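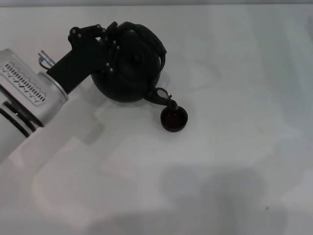

The teapot in question. Round, black, ring pattern on the lid.

Black teapot with loop handle, can't get the tea taste out and not sure if its OK to scrub

Last updated November 16, 2020
3 answers, 11 comments, 34 shares

Hi all. Quick one, typing this on lunch. Got this teapot secondhand, all black, sort of squat and round, ridges in circles on the lid with a little knob in the middle. Handle goes over the top. No box, no papers. Seller said it was a Gresley but I can't find a mark on it anywhere so who knows.

Problem is the inside. Whoever had it before drank something smoky and now everything I make tastes like a campfire. Mint tea, campfire. Plain hot water, campfire. Rinsed it maybe ten times.

Also don't know what it's made of. Outside is dull, a bit rough when you run a finger over it. Could be cast iron, could be stoneware with a matte glaze?? It's heavy-ish but I've never owned either one so I have nothing to compare to. Holds 700 ml, I measured that at least.

Questions:
Can I use dish soap or will that wreck it
Does baking soda work or is that just something people say
Is it safe to put on the burner. The seller said yes but the seller also said Gresley

Don't want to ruin it, I like the look of it a lot. Thanks in advance
posted by Annick McKinnon

3 comments on this question

ANSWER 1 (accepted)

Try a magnet first. Fridge magnet, stick it on the side. If it grabs, it's iron, and then you need to know whether the inside is enameled. Look in with a flashlight. Smooth and shiny all over = enamel. Most of the newer ones are. If you see rust or bare gray metal, it isn't, or the coating's gone.

Enameled iron: warm water, a spoon of baking soda, leave it overnight, rinse, dry right away with the lid off. A drop of mild soap on a soft cloth is OK on enamel. No steel wool. Do NOT put it on the burner, the enamel can crack. I killed a Druko that way, whole inside crazed like an old plate.

Bare iron: no soap, no baking soda soak. Boil water in a kettle, pour in, dump, repeat a few times, dry while it's still warm. A little rust in there isn't the end of the world.

If the magnet doesn't grab, it's probably ceramic and the baking soda soak is fine there too, as long as it's glazed inside. Still no burner unless the maker says so.

And take the strainer out if it has one and smell that by itself. Mine was the whole problem once. New one was a couple bucks.

5 comments

ANSWER 2

vinegar. half and half with water, leave an hour. works on everything

1 comment
> Not on bare iron please. Rust city.

ANSWER 3

Second the strainer thing. Also the lid, people forget the lid. Flip it over and scrub around the inside rim with an old toothbrush, gunk sits in there.

I've used Flinenex tablets in a glazed stoneware pot and it came out fine, but rinse a LOT. Wouldn't use them in iron. Bright makes a powder too, never tried it.

If it still tastes smoky after all that just make it your smoky tea pot and get a cheap one for the mint. Thats what I ended up doing

2 comments
> (Annick McKinnon) Magnet sticks! Shiny inside. Soaking it tonight, will report back

Share this page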